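# Buying the second arm first

Kyriaki Lazaridis keeps the equipment budget for Gokley, a small lab that trains robot arms to pick up and sort household objects. She started with a spreadsheet and a bad guess about cables.
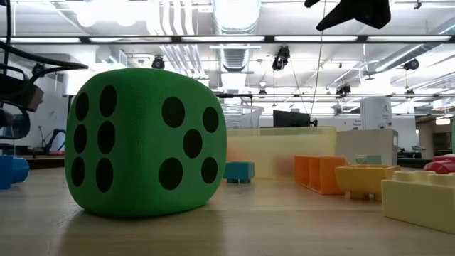 "I had one line for the arm and one line for everything else," she says. "The everything else line was gone by July."

What used it up was small stuff: spare fingers for the grippers, mounts, power strips, longer cable runs. She now sets aside 30 percent of any arm's price for parts and fittings, and she asks for that money in the same request as the arm. Going back later for more took her 12 weeks the first time.

The objects the arms practice on hardly show up in the budget. Foam dice, toy bricks and plastic bins get bought in one order and replaced as they wear out. "People ask me about the toys," Lazaridis says. "The toys are the cheapest thing we own. Buy different sizes and some soft things, and buy bins with lids."

Her advice on the arms themselves is to plan for two from the start, even if only one is paid for. Gokley bought its first from a supplier called Vinatetti and then looked at a cheaper model from Uter for the second. The price was good, but the fingers didn't fit and the software would have had to be set up again. Hsin-yi Leung, the lab's engineer, put that work at 35 days.

"So it wasn't cheaper," Lazaridis says. "We bought the same one again."

Leung wanted a third quote anyway, and still thinks they should have waited for it. "Vinatetti knew we were stuck with them," she says. "You can see it in the service contract." The contract runs 3 years and covers motors but no cables -- a point the two of them brought up separately.

Tables came up as well. Lazaridis had priced metal benches and dropped them when she saw the delivery charge. The lab works on wooden tabletops, and she has no plans to change that.

For next year she has asked for spare grippers, more storage and a day of training for new staff. She has left the cable line open until Leung finishes measuring.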